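**Project report: the day the gripper wouldn't let go (and the week after)**
Robotics elective, handed in 05/04/2018
Group: Kianoush Shahbazi (writing this), Etelka Orbán, Kristóf Nyitrai
Supervisor: Katalin Magyar

Our marking sheet asks for "a fault you encountered and how you dealt with it". We had a few to pick from, but the one that ate most of February was the pinch fault, so that's the one you're getting. Etelka did the wiring section of our main report and Kristóf did the code listing, which is how I ended up with the storytelling.

## What we were building

The job was a pick-and-place arm that could take small parts off a table and drop them in a tray. We called it Tustell, after a typo in Kristóf's first file name that none of us could be bothered fixing. The arm itself came from the department store room. The gripper is our own: two fingers on pivots, one servo, a camera mounted on the wrist looking down between the fingers so the arm can see what it's about to grab. The control board is a Brinkmann, an older one, and the software that talks to it is called Enon (second-year students have been patching it for ages, and you can tell).

The loop is pretty simple. Enon looks for a part, moves the arm over it, opens the fingers all the way, comes down, closes, checks the servo current to see if it's got hold of something, and lifts. If the current goes over a limit, it's meant to stop squeezing. That last sentence is the whole report, really.

## What went wrong

We'd been running the arm for most of an afternoon and it was going beautifully. Etelka was reaching in to straighten a part that had rolled, which we'd all done loads of times, and the gripper closed on the side of her thumb. And kept closing.

She wasn't badly hurt, I want to say that early! She had a red mark and said some things in Hungarian that she's declined to translate for this report. But the fingers didn't back off. Kristóf hit the stop button and the arm froze, as it should, only the gripper stayed clamped, holding at full effort with her thumb in it. We had to pull the power lead out of the bench supply before the servo went limp and she could get free.

So we had two faults, not one:

1. The current limit didn't kick in.
2. The stop button stopped the arm and left the gripper squeezing.

We also had a third thing that I'd call a people fault, which was us putting our hands in there with the power on. Katalin was very calm about it and then banned us from powered testing until we'd filled in an incident form and could explain both faults to her face.

## Finding the first fault

Our first guess was the servo. We swapped it and nothing changed. Second guess was the sense wire to the Brinkmann board, and Etelka spent ages wiggling connectors with a meter clipped on. Also fine.

What it came down to was how we read the number. The board reports servo current in milliamps. Kristóf's limit was 80, and he'd picked that from a table of readings he made when we first got the gripper going. Except back then we had a scaling step in Enon that divided everything by ten, and I'd taken it out a couple of weeks later when I was tidying up (sorry, everyone). After that, the readings came in ten times bigger. You'd think that would make it stop too early, and it did! It stopped the instant it touched anything. So I "fixed" that by bumping the limit up to 3,000, saw that it picked parts up nicely, and wrote no note about it anywhere.

Real stall current for that servo on our supply is well under 3,000. The limit could never trip. It had been squeezing everything flat out for days, and the parts were hard plastic so they didn't complain.
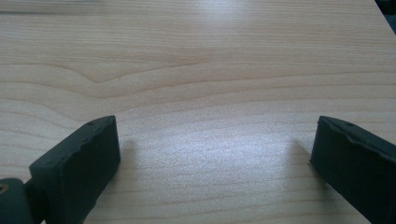 Once we had permission to power up again, we did it with the fingers empty and everyone standing behind a line of tape on the floor. Etelka logged the current through 126 open-and-close cycles, first with nothing between the fingers, then with a foam block, then with a plastic part. Moving freely, it barely draws anything. Foam gives you a slow climb and hard plastic gives you a sharp one. From those plots we chose a new limit, and Kristóf put the units in the variable name so I can't do that again.

I also made it so Enon refuses to start if the limit is set higher than the stall reading. It's two lines of code -- I could have written them in January.

## Finding the second fault

This one bothered Katalin more, and fair enough. The stop button goes to an input on the Brinkmann, and the board then tells each motor to hold position. For the arm that's sensible, you don't want it flopping down on the bench. For a gripper, "hold position" means keep trying to reach the last position you were sent. The last position it was sent was fully closed. There was a thumb in the way, so it just kept pushing.

Magdolna Balogh from the workshop helped us with the fix, and I'd have been lost without her. We put a relay in the gripper's own supply line, made by Trorach, and wired it through a second contact on the stop button. Now when you hit the button the arm holds and the gripper loses power completely. It doesn't go through software at all. The downside is that it drops whatever it's carrying. We talked about that for a bit and decided we could live with dropped parts.

We tested it on the foam block, stopping it mid-squeeze over and over. With the power off you can push the fingers apart by hand, with a bit of resistance from the gears. Kristóf wanted to use his own thumb for the last test and was told no by three people at once.

## What's still not right

- The current reading is noisy when the arm moves quickly. We average it, and that adds a delay of roughly 2 tenths of a second before the limit trips. Katalin thinks that's too slow and I agree with her.
- The relay clicks on with a little jerk of the fingers when you reset. We think Enon should read the real finger position before sending anything, but we haven't written that part.
- There's still no guard around the work area. We have the tape and a rule (power off before hands go in), and the rule is on a sign above the bench supply.

## What I'd do differently

I'd write down why a number changed, every time, even if it feels silly. I'd also test the stop button while the thing was properly in the middle of doing something. We did test it in week one and ticked the box, but the gripper was open and doing nothing, so of course it looked fine.

Etelka has read this and wants it noted that her thumb is completely better, and that the part she was straightening didn't need straightening.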